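Projektbericht im Modul Forschungsmethoden der Robotik
Hochschule Drundomton, Fachgruppe Handhabungstechnik
Stand: 2. Juni 2021

Handgeführte Aufzeichnung von Greifvorgängen an flachem Geschirr
Teilbericht der Arbeitsgruppe Kubíček

Gegenstand des Projekts ist die Frage, ob sich Greifstrategien für dünne, runde Teile aus handgeführten Demonstrationen ableiten lassen. Der vorliegende Teilbericht behandelt das Aufzeichnungsverfahren und die Auswertung der Fingerstellungen.

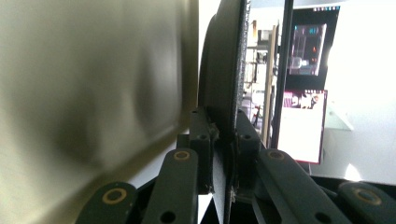
Dunkle Scheibe hochkant zwischen den Backenhaltern

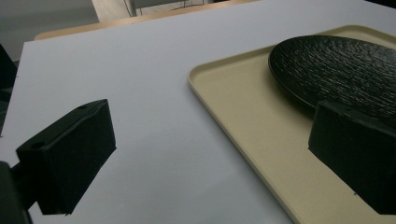
Geöffneter Greifer, schwarzer Teller auf beigem Tablett

Lesezeit: 3 Minuten

1. Ausgangslage

Flaches Geschirr gilt in der Handhabungstechnik als ungünstig, weil zwischen Rand und Auflage kaum Raum für einen Finger bleibt. In der Vorgängerarbeit Skindari wurden die Greifpunkte von Hand festgelegt. Das Verfahren versagte, sobald der Teller nicht auf der Tischplatte, sondern erhöht auf einem Tablett lag. Für das laufende Projekt wurde daher beschlossen, die Annäherung durch Personen vorführen zu lassen und die Bewegung des Werkzeugs mitzuschreiben.

2. Durchführung

Die Aufzeichnungen fanden im März im Labor Zadton statt. Insgesamt liegen 80 Demonstrationen vor. Jede Demonstration umfasst Annäherung, Schließen der Finger, Anheben und Ablegen. Die Kamera ist fest mit dem Werkzeug verbunden, sodass die Finger während des gesamten Ablaufs im Bildfeld verbleiben. Vorgaben zur Griffrichtung wurden nicht gemacht – die vorführenden Personen sollten den Rand so fassen, wie es ihnen zweckmäßig erschien.

Die Öffnungsweite wurde aus der Lage der Fingerinnenflächen bestimmt. Bei starker Verdeckung durch den Teller erfolgte die Zuordnung über die Drehpunkte der Fingerglieder.

3. Ergebnisse

Von den 80 Demonstrationen wurden 7 verworfen, da die Bewegungsspur lückenhaft war. In den verbleibenden Aufzeichnungen zeigt sich ein einheitliches Muster: Der Greifer wird seitlich an den Rand geführt, ein Finger unterfährt ihn, und erst nach dem Schließen wird der Teller aufgerichtet. Ein senkrechtes Greifen von oben trat nur in 3 Fällen auf.

Das aus den Daten gelernte Annäherungsmodell wurde anschließend in 30 Versuchen am Roboterarm geprüft. Die Griffrichtung wurde dabei überwiegend richtig gewählt. Schwierigkeiten bestanden bei der Höhe des Tablettrandes, die das Modell wiederholt zu niedrig ansetzte. Dunkle Teller erwiesen sich zudem als anfällig für Fehler in der Randerkennung, da sich die schwarzen Finger von ihnen nur schwach abheben.

4. Offene Punkte

Die Aufzeichnungen stammen aus einem einzigen Raum und decken nur wenige Beleuchtungssituationen ab. Aussagen über andere Umgebungen sind auf dieser Grundlage nicht zulässig. Für die Fortsetzung wird empfohlen, die Finger mit hellen Markierungen zu versehen und die Tabletthöhe als eigene Größe zu erfassen. Die Rohdaten sind im Projektverzeichnis der Arbeitsgruppe abgelegt und können dort auf Antrag eingesehen werden.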